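Trilleck hand-held gripper station: setup and care

Maintained by Ville Kallio. Last revised in May.

Scope

These notes go with the Trilleck recordings and cover the station they were made at: one table, two hand-held grippers on cables, and the Stosta logging box. Task labels and file layout are described in the Nendidex index.

Before a session

Spread the sheet over the tabletop and pull it tight at the corners. Wrinkles near the middle catch the fingertips. Run each gripper cable off the table and down to the floor, with enough slack to reach the far edge. Start the logger and wait for both grippers to report. Open and close each one fully; the width reading should go from 0 to 84. If it stops short of that, redo the zero before recording anything.

Bag and tray task

The cloth bag starts on the left and the tray on the right. The tray must be empty at the start of every take. Takes are stopped at 60 seconds whether or not the operator is done. 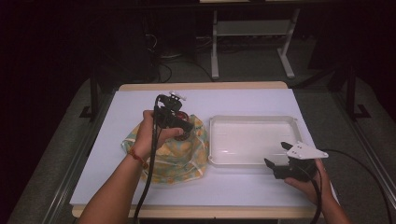 Check the screws on the top mounts after every 40 takes. A mount that has worked loose shifts the tracking, and the takes since the last check should be marked "suspect" in the log. Fingertip pads are changed after nearly 100 hours of use, always as a pair. Spare pads come from Vainio.

Known issues

The left gripper sometimes drops out if its cable is pulled hard. Reseat the plug at the logger end and repeat the width check.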